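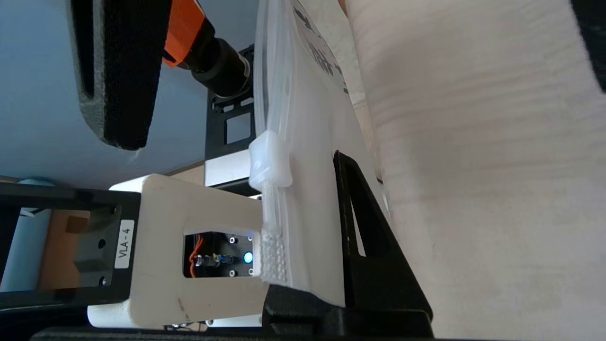 White finger, black finger, one slippery zip.

I've been hooked on the question of household robots since April, when Innes Paterson sent me a pile of reading with the note "start with the bags". I had been expecting laundry! But a zip bag asks a lot of a machine. It has no fixed shape, it shines in all the wrong places, and the part you need to hold is tiny. 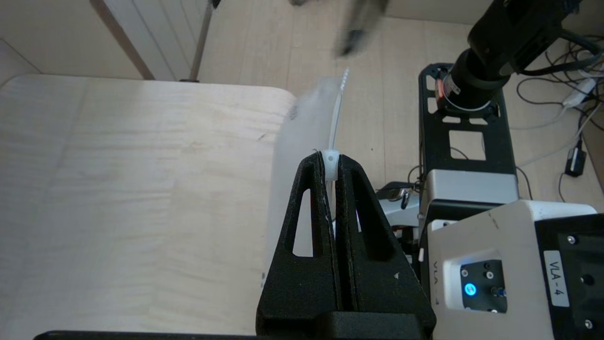

My own test for any chore robot is whether it can manage the kitchen drawer, the one with the sandwich bags and the odd bits of string. I can close a bag in the dark while talking to someone. Two tall black fins pinching one small clip, with the rest of the bag drooping behind them, have a much harder time of it - they can't chat away and feel along the track as I do. I do love that the open triangles leave so little finger, mind you. I'd have guessed you needed something chunkier.

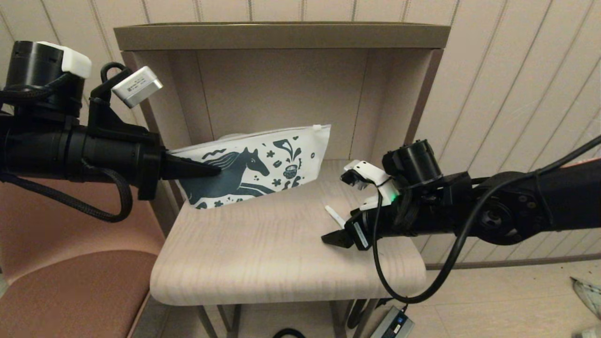 Two hands are what I'd pay for, if I were paying. Nearly every small job in our house needs one hand to steady and another to do the fiddly bit, from jam jars to duvet covers. With a pouch like the one with the teal horse, lying tilted on a smooth seat, I'd want an arm on either side too, and I'd still expect it to skid about.

So, can they do chores yet? Some, slowly, is my answer for now. I'd happily wait 30 minutes for a tidy drawer if I could be in the garden meanwhile. Duvet covers next, please - I've got one on the line that I'm dreading.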